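Capítulo 2
O encontro fortuito e outras mentiras úteis

Todo romance sentimental precisa juntar duas pessoas que, com um mínimo de juízo, teriam ficado em casa. A tradição oferece o elevador parado, a mala trocada e a herança com cláusula absurda. Em Drimoncombe, novela que nos acompanhará neste capítulo, a autora usa os três em 20 páginas, e ainda sobra fôlego para uma tempestade.

O leitor perdoa a coincidência que atrapalha os amantes. A que os salva costuma sair mais cara, sobretudo perto do fim.
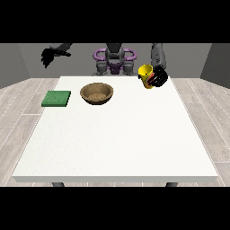 Uma leitora da coleção Tovness escreveu à editora que já não suportava médicos bonitos retidos em aeroportos, e pedia, por caridade, um dentista feio com passagem confirmada. A carta resume bem o problema da verossimilhança, que estudaremos na seção 2.1.

Antes de prosseguir, releia a cena da balsa em Drimoncombe e anote quem decide embarcar, e por quê. «Porque chovia» não será aceito.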